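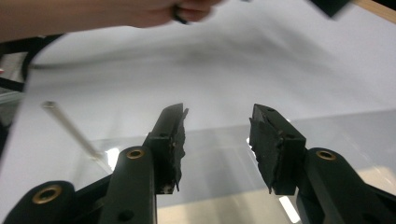

Lurkden workshop notebook
July 29, 2018

Brass inserts and rubber facing. Writing both up together, as they share a drawer and shouldn't.

Inserts first. The small brass threaded ones were mixed in with the longer ones from the Urkmont order, and the tray labels had come off. I sorted them by trying a screw in each. Slow, but the outside diameters are too close to tell apart by eye. Short ones are back in bin 31, long ones are in the bin under it. Anything with a chewed-up knurl went into brass scrap. New labels are written in paint marker straight on the bins.

Tried a row of practice holes in black offcuts to settle the question of hole size. The drawing says to print the hole at final size and push the insert straight in. I still get a bulge around the rim when I do that, and on a thin wall the plastic pulls away from the brass on one side. Opening the hole slightly with a hand reamer first gave a cleaner seat. Going past that and the insert spins as soon as a screw is tightened. I taped the good offcut and the bad one to the inside of the drawer front so the next person can compare.

Iron temperature made less difference than how long I leaned on it. Stop pushing while the insert is still a hair proud, then press it flush with the flat of a steel block and hold until the plastic sets. Going all the way with the iron leaves plastic in the thread, and then it needs a tap run through it.

Rubber next. The roll of Tapsell sheet on the lower shelf is done for. The outer turns crack when unrolled, and the cut edge comes off in crumbs if you rub it with a thumb. I cut back to the core looking for good material and found a strip long enough for small pads, so I kept that and threw out the rest. It was bought in December and has been next to the window the whole time. New roll goes in the cupboard with the door shut.

Tested the kept strip against the Manus sheet, both glued to scrap plastic and dragged over the edge of a cardboard box by hand until something gave.

Tapsell strip, 4 mm: grips well at first. Corners lift early. Once a corner is up, the top layer peels and the rest follows in pieces.

Manus sheet, same thickness: a little slicker, noticeably tougher. The face scuffed but stayed in one piece. The glue line failed before the rubber did.

So the Manus sheet is the one to use for anything that rubs. Tapsell is still fine under feet and clamp faces, where it only gets squeezed.

Rounding the corners of the pad before gluing helped with both. I used a punch on some and scissors on the others, and the punched ones were better, with no nick for a tear to start from. Also tried leaving the pad slightly short of the edge of the block. Good result, and it saves trimming afterward.

Glue: contact cement on both faces, wait until it no longer strings, press, clamp overnight. I clamped one for an hour out of impatience and it slid sideways when I pushed on it. Super glue went hard and brittle and the pad popped off with the first bend. Don't bother with it again.

Removing old pads is still the worst part of the job. A scraper digs into the plastic. Best so far is to warm the rubber gently, peel what will peel, then roll the leftover cement off with a scrap of crepe. Finish with alcohol on a rag. Keep the solvent away from the printed parts — one offcut went cloudy and soft where I had left a drop sitting.

Bench notes. The arbor press handle is loose again, the set screw backs out. I put thread locker on it, so leave it alone until tomorrow. The pillar drill was left at 3000 rpm with a large bit in the chuck. Please turn it down after small holes. The vise jaw covers are in the bottom drawer now.

To do:
Order more short inserts, the bin is low.
Cut a set of punched pads from the Manus sheet, 7 mm corner radius if the punch turns up.
Look at whether the cement tin can be swapped for tubes, the lid is glued to the rim every time I want it.
Try a pad with the edges beveled.

Practice pieces are clamped up at the far end of the bench until the morning.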